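Festlow Wiring Project – Progress Report to Zitent
Reporting period ending September 2020
Prepared by Jozefína Říha, project lead

Work on the two-arm wiring cell continued, but the period was marked by one fault that has changed our program. On 9 occasions the left gripper failed to release a wire bundle after the release command had been sent.

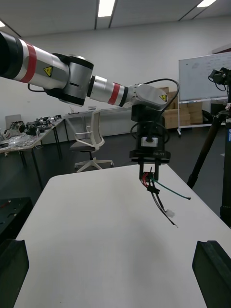
The fault was traced to the controller software supplied under the Brabec subcontract. A late status message caused the release command to be dropped without an alarm. Bundles of mixed lengths are most exposed, as trailing wires with bare ends, like the black ones hanging below the fingers, can touch a board while the arm is still moving. Of some 1027 handling cycles logged, none led to an injury. Two boards were written off.

Peter Kubíček has revised the stop procedure. Both arms now halt if release is not confirmed, and handover trials over a populated board are run at reduced speed.
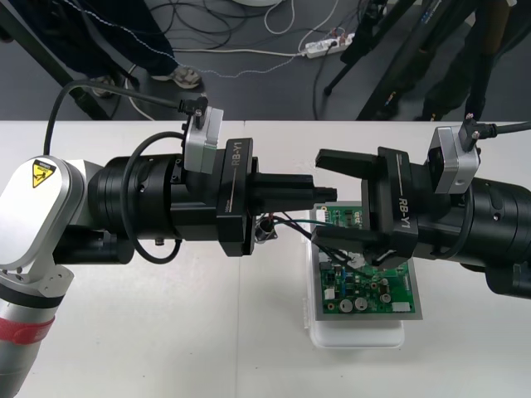
Safety and Risk

The risk rating for handover tasks has been raised from low to medium. Staff must remain clear of the table while either arm is powered – the previous rule applied only during motion. We request a six-week extension to the Nerach milestone, now expected in February, with no change to the budget.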